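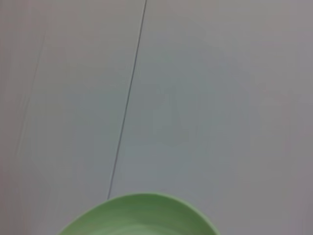
Hisby tables get a new top, and a higher price

Hisby will start selling a plain gray-white version of its two-panel kitchen table in December, and the company wants buyers to believe that a smoother surface is worth another $120. The table is otherwise the one already in its stores. The legs are unchanged, the drawer is unchanged, and the top still comes as two pieces that meet in a seam.

That seam has been the main complaint about the table since it first went on sale. Crumbs get into it, and so does milk. Owners who wrote to the store in Gredia over the past year described scraping it out with a toothpick or the corner of a bank card. Hisby says it received 28 written complaints about the joint and calls that a low figure for a table that sold 2268 units. It did not say how many owners had complained by phone or at the counter, and those calls are apparently not logged.

Everett Tran, who manages the Gredia store, said the new top has a tighter joint and a matte finish that "wipes down in one pass." Asked whether the joint was sealed, he said it was "closed." Asked again, he said customers were free to apply their own sealant, though the care leaflet tells them not to put anything on the surface except water and mild soap.

A one-piece top would settle the matter. Hisby says it looked at one and dropped the idea on account of shipping, as a single panel would not fit the flat box the table travels in. Lacson, which sells a table of similar size a few blocks away, delivers its tops in one piece and charges for delivery. Hisby's box fits in the back of most cars, and a good many shoppers will take that trade. They ought to be told it is one.

The color raises its own questions. Hisby lists it as a neutral, but pale matte tops tend to pick up whatever light the kitchen has, pinkish by one wall and bluish by the next. The store has its sample under ceiling lights, a long way from any window. Shoppers who care about matching a counter would do well to ask for a swatch. The store has them behind the register and does not put them out.

Stains are harder to judge. The company points to tests carried out by Brulter, its supplier, using coffee, tomato sauce and cooking oil. The summary handed out at the store says the marks came off, but leaves out how long the spills were allowed to sit. Brulter did not answer a request for the full results.

The warranty runs 5 years and covers warping and peeling. It does not cover staining, and it does not cover "normal visibility of joints," a phrase that was missing from the leaflet for the older table. Tran said the wording had been added for clarity.

Owners of the older table cannot buy the new top separately. Hisby said it had no plans to change that.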